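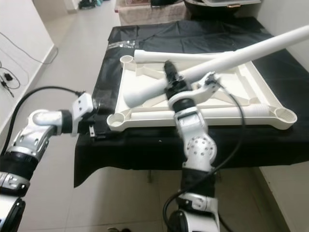
I keep telling people that a home robot should be judged on boring furniture, and I've lost friends over it (okay, one friend, and Shahzad came back). Everybody wants to see a backflip. I want to see a leg go into a socket. Look at the black gripper pressed up against the middle of that white frame, with long tubes lying across it and the round corner sockets sitting there waiting – a kid could tell you where the legs go. Getting two arms to agree on it is a whole winter of evenings.

Hoi-yan Kong thinks I'm wrong, and she's smarter than me, so I'll give her side. She says if you need two arms and 1,377 lines of code to build a table, you should build the table yourself and go to bed. Fair! But nobody says that to people who restore old motorcycles.

My real gripe is with the kits. Temau and Tukley both sell you a finished thing with an app, and when it drops a part you get a sad beep and a support form. With a pair of arms you put together in your own house, you see the cables, you see which joint is sulking, and you learn something every time. I learned more in March than in 2 years of reading forums.

So no, I don't think home builders should chase the big demos. Pick one dull job and stay on it. Mine is legs – ask me again when I get to drawers.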